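4.3 Recording a demonstration with the paired hand grippers

Applies to: Wonel hand grippers, left and right, with the Grarport recorder. Read section 4.2 (charging and cable routing) first. Revised 20 Jan 2021, R. Tolentino.

A demonstration is one complete run of the task, carried out by a person holding both grippers. The recorder stores the path of each gripper, the opening of its jaws and the view from its camera. Quality depends mainly on how steadily the operator works and on how cleanly each run starts and stops.

Before you start

1. Set the table height so that the operator's forearms are level when the grippers rest at the near edge. Lock the table.

2. Clear the tabletop of everything that does not belong to the task. Pencil marks and scuffs on the surface need not be removed, but do not add new ones between runs of the same set.

3. Check the finger pads on both grippers. Pads must be fully seated and their screws tight. Trim loose slivers from the pad edges with a sharp knife.

4. Route each cable back along the wrist and clear of the jaws. Leave enough slack for a full reach to the far side of the table.

5. Switch on the recorder and wait for the status light to stop flashing. Both grippers must be listed on the start page. If only one is listed, see 4.6.

CAUTION: Keep fingers out of the gap between the pads while the jaw opening is being calibrated.

Calibrating the jaws

6. Hold the left gripper over bare tabletop with nothing between the pads. Open the jaws to the stop and press Set.

7. Close the jaws until the pads touch, without squeezing, and press Set again.

8. Repeat for the right gripper. The two open readings should agree to within 5 counts. If they do not, loosen the pads, reseat them and start again from step 6.
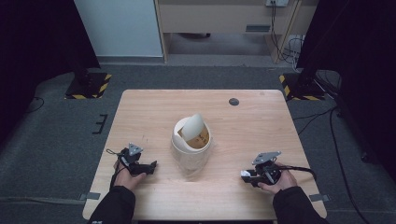
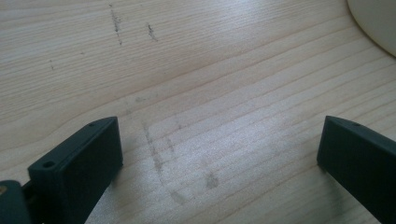
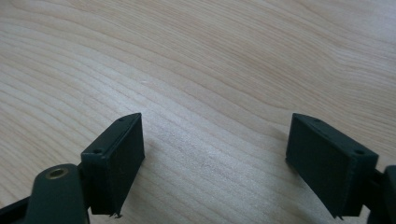 Both hands at the container; gripper camera views with the pads apart.

Recording

9. Place the object inside the working area. Move it slightly for each new run, so that the robot does not learn a single position.

10. Bring both grippers to the start position, one on each side of the object, and hold them still until the tone sounds.

11. Carry out the task at nearly half of normal working speed. Let one gripper steady the object before the other begins to move a lid or flap.

12. Do not turn the wrist sharply. Quick turns blur the camera view and the tracker may lose its place.

13. When the task is complete, open both jaws, return to the start position and hold still until the second tone.

14. Press Keep or Discard. A run in which the object was dropped and picked up again is to be discarded, unless the job sheet asks for recoveries.

NOTE: The recorder closes a run by itself after 1275 frames. Longer tasks must be split into stages, each with its own start and end position.

NOTE: Operators should change over after 53 kept runs. Path error rises with tired arms, and the recorder does not warn of this.

Checking the set

15. Play back the first and last runs of each set. The pads must be in view throughout, and the jaw trace must return to its open value at the end.

16. Compare the start positions. A steady drift in one direction usually means that the table or a stand has been knocked. Realign to the floor tape and recalibrate.

17. Copy the set to the job folder. The Esham training package accepts sets of up to 400 runs; larger sets are divided at import and the order is kept.

CAUTION: Do not rename files before import. The left and right recordings are matched by file name, and a mismatch is not reported until training begins.

For single-arm work on the Rivadeneyra bench, follow steps 1 to 7 and then go to section 4.4.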